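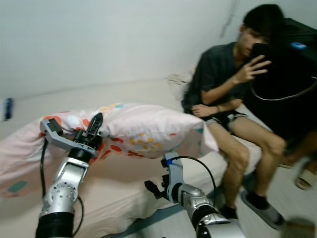 Fadwa El Ouafi wrote back after her first match with the Plidlow scorebook that she kept running out of room for substitutions, and could the guide please show where the extra ones go? Good question, Fadwa! Section 5 has been rewritten with that in mind, and it covers everything from the team sheet to the final whistle.

5. Recording a match

Before kickoff

1. Open a new match page and write both team names in the top row, home side on the left.
2. Enter the starting eleven by shirt number. Captains get a C after the name.
3. List the bench underneath. There are 7 lines for each team.
4. Write the actual kickoff time, even if it was late.

Note: League matches use the white pages. Cup matches use the green ones, which have space for extra time and penalties.

During play

5. For each goal, write the minute, the scorer's number and, if you caught it, the number of whoever made the pass. A header that goes in after 43 minutes from your number 5 looks like this: 43 – 5 H.
6. Mark own goals OG and put them in the column of the team that benefits.
7. For a substitution, draw an arrow beside the player going off and write the new number and the minute next to it. If the line is full, carry on in the gray strip along the bottom of the page. It holds plenty!
8. Put cards in the narrow column, Y or R, with the minute.

Caution: Never erase a disallowed goal. Put one line through it and write X, so the running score still makes sense later.

After the whistle

9. Add up both goal columns and check the total with the referee.
10. Fill in the ratings box while the game is still fresh. This is the fun part – strikers, keepers, that left back who ran all afternoon – and it's what makes the season review in March such a pleasure to put together.
11. Sign the page and copy the page number into the index at the front.

Note: Refill pages are part number 3236. They fit the older Grurnell binder too, but you need to open all the rings before you slide them in.

Season totals are covered in section 6.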